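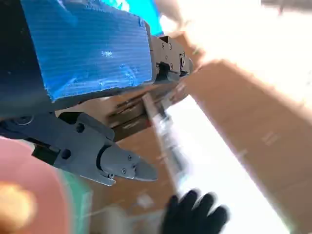
# Open day at Gurkberg: the Flova box handler, reviewed by someone who lifts boxes

Trimier holds its open day in July, when the loading bay at Gurkberg is warm enough to make anyone consider replacing themselves with a machine. I went to see the Flova, an arm with a two-finger gripper meant for small shops like ours that ship more cartons than they'd like and employ fewer people than they need.

First impression: it looks homemade, and I mean that kindly. The arm wears a jacket of blue corrugated plastic with a ragged lower edge, the sort of thing I'd use for a yard sale sign. Myroslav Semeniuk, who ran the demo, told me the covers are cheap and get swapped often. Fine by me. I have paid more for worse-looking truck parts.

The fingers are gray and taper to a blunt, beveled tip with small screws on the side. I liked the screws. A fingertip that comes off with a screwdriver is one I can replace before lunch, and Semeniuk changed one for us in 9 minutes, including the time he spent looking for the screwdriver.

The job was sorting cardboard boxes into two stacks, with a person working alongside in black gloves. It managed 82 boxes over the morning session. Our guy Tamunoemi Olaniyan does that many before his coffee cools, and he said so, fairly loudly. In its favor, the Flova dropped only two and didn't complain about either.

What I didn't care for:

- Setup. Teaching it a new box size took about 20 minutes and a lot of tapping on a tablet.
- Light. The bay door was open, and when the sun came in it got noticeably slower. Mine is always open.
- The stand, made by Buthelezi, is sold separately. You will want the stand.

It's also noisier than the brochure lets on, a sort of steady whine with a clunk at the end of each reach. You stop hearing it after a while, or I did. Olaniyan did not.

Would I buy one? Not this year. I'd rent one for the holiday rush if Trimier offered that, and I asked twice. They wrote my question down both times. Lunch was sandwiches, and the parking was free.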